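Oiled birch board has gone rough after wiping down. Sand again or oil over it?

Posted by Listemeo in Finishing and Surfaces

I have a batch of birch serving boards finished with a food-safe oil. They were sanded to 180 grit, dusted and given two coats. They felt smooth when dry. After the first wipe with a damp cloth the surface went furry, mainly along the long edges. I have 37 of them to sort out before October and would like to avoid going back to bare wood on every one. The oil is the ordinary Colten one, applied with a rag.

Risik
Raised grain. Water swells the cut fibres and they stand up. Two coats of thin oil won't hold them down. You need to raise the grain on purpose before finishing: wipe the bare board with a wet sponge, leave it overnight, then sand lightly with 240 along the grain. Do that twice on birch. For the ones already oiled, wet them, let them dry fully and go over them by hand with 320. You don't have to get back to bare wood. Then one thin coat, wiped off after 20 minutes.

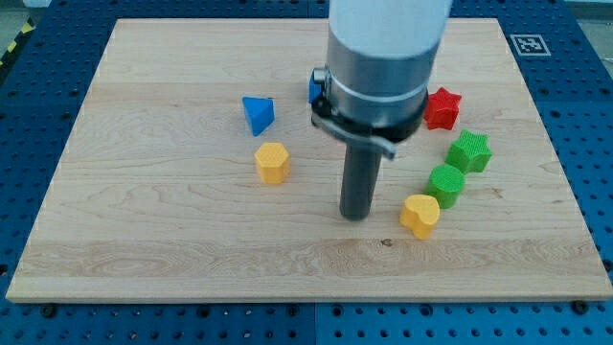 Does the grit matter that much between wetting and oiling?
It matters less than the pressure. Anything from 240 to 320 will cut the raised fibres, provided the paper is fresh and you stop as soon as the surface feels smooth. Pressing hard exposes new fibres, and these lift the next time the board is wet.

McAlister
just use varnish

Risik
Varnish on a board that gets cut on will chip. On a tray it would be fine.

Listemeo
They are for bread and cheese, so knives will be used. I tried the wetting method on one spare this morning and will leave it until tomorrow before sanding. One more point: the end grain drinks far more oil than the faces. I assume it should be flooded until it stops taking any?

Risik
Flood it, wait, flood it again, then wipe off whatever is left. Sand the end grain one grit finer than the faces or it will look darker. Lay the used rags out flat outdoors to dry. Don't leave them in a heap, as some oils heat up enough to catch fire.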